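Section 4: Getting the top on, getting it level, and the first coat of oil

Last updated Tuesday, November 19, 2019

Okay, so by now you have the two leg frames and the stretcher bolted up (Section 3), and if you're anything like me you've already leaned on it a few times to see if it wobbles. It will wobble a bit. The Oltdale base on its own is a floppy thing, and it only stiffens up once the top is screwed down, so please don't go back and crank every bolt as hard as you can. Finger tight plus a quarter turn is plenty for now.

I've built this table for my own kitchen, then again for the shop, and I've rewritten this section every time I messed something up. The old printed booklet from January had steps 5 and 6 the wrong way around. If you have that one, use this page instead.

What you need for this part

The hex key from the bag marked B
A Phillips screwdriver (a hand one, please, see the caution below)
The 20 short screws from the bag marked C
The eight slotted brackets
A level, the longer the better
A pencil and masking tape
An old blanket
A 500 ml can of Nundunine oil, or whatever hardwax oil you already like
Lint-free rags and a gray scuff pad

Fitting the top

1. Spread the blanket on the floor and lay the top on it, good side down. Get somebody to help you here! I did it alone the first time and put a ding in one corner that I still see every morning over my coffee.

2. Turn the base upside down and set it on the top. Slide it around until the overhang is the same at both ends. Measure it, don't eyeball it. My eye was off by a good half inch.

3. Draw lightly around the feet of the frame with the pencil, then put tape along the outside of your lines. If the base gets bumped while you're working (it does, usually by a dog) you can put it right back.

4. Set the brackets in place, with the slots running across the width of the table. The wood gets wider and narrower with the seasons, and the slots let it do that without splitting.

5. Start every screw by hand, two turns each, before you tighten any of them.

6. Now go back and snug them down, working from the middle out to the ends. In the slotted holes, stop when the screw head just touches the bracket and then back it off a hair.

CAUTION: No power drivers on the bag C screws. They're short and they strip fast, and a stripped hole under a tabletop is an annoying fix. If it happens anyway, a toothpick with a dab of wood glue pushed into the hole will save you. Let it dry overnight before you try the screw again.

7. With your helper, tip the table onto its side and then up onto its feet. Lift it, don't roll it over one leg. The glides on the feet aren't made for sideways pushing and they'll snap off.

NOTE: If you have two bag C screws left over, you probably skipped the center stretcher bracket. I've done it. Have a look underneath before you move on.

Leveling

Put the table where it's going to live first. Leveling it in the garage and then carrying it to the dining room is a waste of a good evening, since no two floors agree.

8. Lay the level along the length, then across the width, then on both diagonals. Write down which corner is low on a scrap of tape and stick it on that leg.

9. Screw the glide on the low corner out a little at a time. One full turn is more than you'd think. Check again after every half turn.

10. Press down on each corner with your palm. If it rocks, the two opposite corners are both high, so bring one of them down instead of raising the others. I chased my tail on that for most of a Sunday.

11. Once it sits still, go back to the bag B bolts and tighten them properly, a little on each side, taking turns.

People ask me how dark the top is going to end up. The first coat of oil does nearly all of the color change, and the second only evens it out. On a big surface the brown looks stronger than it does on the little sample stick, so judge it from a few steps back and not with your nose on the wood. 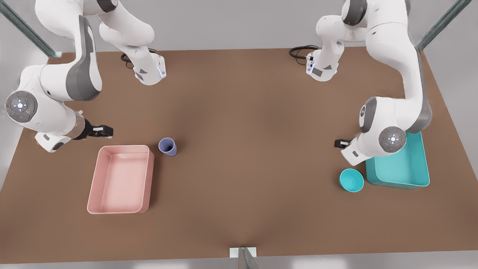 Figure 6. A broad brown tabletop with two white arms reaching over it (rendering).

The first coat of oil

Open a window, and keep the room at a normal living temperature. Cold oil goes on thick and stays sticky for ages. I stand the can in a bowl of warm tap water for ten minutes before I start, lid on.

12. Go over the whole top with the scuff pad, always along the grain. You want it to feel like a paper bag. Wipe off the dust with a dry rag.

13. Stir the oil (don't shake it, you'll get bubbles) and pour a puddle the size of a saucer near one end.

14. Spread it with a rag as far as it'll go, then pour the next one. Work along the boards from end to end, and don't stop halfway for a phone call. You'll get a lap line and you'll hate it.

15. Leave it for around 20 minutes. If a patch goes dull, it was thirsty, so give it a bit more.

16. Wipe off everything that hasn't soaked in. And I mean everything, until the rag drags a little. This is where most folks go wrong. Oil left sitting on the surface turns gummy, and then you're scrubbing.

17. Do the edges and the ends. The end grain drinks a lot, so go around twice.

CAUTION: Oily rags can catch fire all by themselves if you leave them in a heap. Lay them flat outside to dry, or drop them in a metal can full of water with a lid. Do it right away, before you wash your hands, before you admire the table.

NOTE: The Erico wax that some stores sell alongside the oil is fine as a last step, but not under it. Wax first and the oil just sits there and sulks.

18. Give it a full night before the second coat, and longer if the air is damp. It's ready when a dry fingertip slides over it without grabbing.

Living with it for the first month

Go easy for the first 30 days. Use coasters, wipe up water when you see it, and keep the laptop or the hot pizza box off it overnight. After that it's a table, use it like one. Check the glides again when the heating season starts, and retighten the bag B bolts while you're down there.

Spare screws, brackets and glides come from the Latuheru parts counter. Ask for the bag by its letter and they'll know which one you mean. Section 5 covers the bench, which uses the same brackets but longer screws, so keep the two bags apart.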